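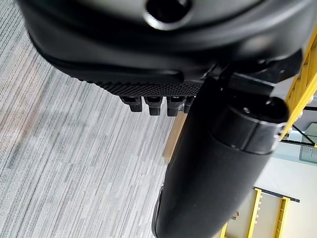
Chapter 8
Showing a Robot What to Do

Most of the robots in the first half of this book were told what to do in code. A person wrote down each position, each speed, and each condition, and the robot followed the list. That works well when the parts always arrive in the same place. It works poorly in a room like the one used in this chapter, with a streaky gray carpet underfoot, yellow shelving against a pale wall, and objects that come in odd shapes. Seen from a camera at the wrist, the black housing of the gripper takes up much of the view, and what is left over is often carpet. A programmer who had to write rules for every such view would be at it for years. A person who can simply do the task, with the robot's own hands, can be finished with one example in less than a minute.

An example of this kind is called a demonstration. The person who gives it is the demonstrator, or the operator if the work is done from a distance. A learning program is then given many demonstrations and adjusts itself until its own motions match them closely enough to be useful. Chapter 9 covers the learning program. This chapter covers the demonstrations, and how to make good ones.

8.1 Two ways to show a task

In kinesthetic teaching, the demonstrator takes hold of the robot and moves it. The motors are set to give way under light pressure, and the joint sensors record where each joint goes. The method is cheap and easy to learn. Its weak point is that the demonstrator has only two hands, and a robot with two arms and many finger joints needs more attention than that. The demonstrator's own arms also get in front of the cameras.

In teleoperation, the operator stands or sits apart from the robot and drives it with some other device. This may be a pair of gloves, a set of handheld controllers, or a smaller copy of the robot's arms. The robot's cameras record only the robot and its surroundings, so the record looks much like what the robot will see later when it works alone. The cost is that the operator has to learn to feel at home in a body of a different size, with little or no sense of touch.
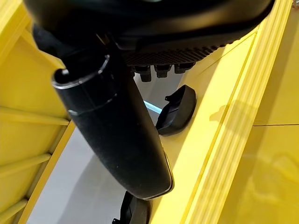 Camera placement matters more than beginners expect. A head camera shows the whole job but loses sight of the fingertips as soon as a hand goes behind something. A wrist camera moves with the hand and stays close to the contact, but its view can be crowded by the hand itself. It also has trouble with shiny surfaces. On glossy yellow plastic, strong light can wash a patch out until it is nearly white, while the gripper's shadow falls gray on the rail beside it. Students should look at recordings from every camera before collecting a full set, and should change the lighting first if the surface detail is gone.

8.2 The Sudside bin task

The examples in the rest of the chapter come from one project, carried out at the Sudside workshop under Corentin Langlois. The task involves a storage bin of mixed items. The operator reaches into the bin with one robot hand and takes hold of an item. The full set holds 3,642 demonstrations. Of these, 279 were set aside for testing and were never shown to the learning program. 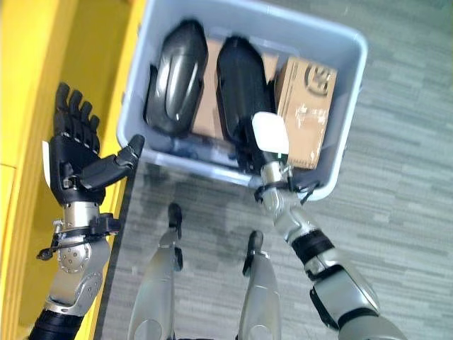 Reading time: 20 minutes

Consider the choices an operator has to make at the bin. Two black curved objects stand close to a pair of cardboard boxes, and one of the boxes is wedged between them. The right hand has closed its fingers around the lower end of an object, with the wrist coming up past the rim. The left hand is open beside the bin. An operator who holds the spare hand in one place in some demonstrations and lets it wander in others is teaching the robot two habits, and the program can't tell which one matters.

Langlois gave his operators a short set of rules, which we will use in the exercises:

Start each demonstration from the same pose.
Choose one way to grasp each kind of item and stay with it.
Move at a steady pace, and don't pause to think with the hand in the bin.
If a grasp slips, recover and keep recording. Mark the demonstration afterward.

The last rule surprises many students. We return to it in Section 8.4, after looking at how a single recording is stored.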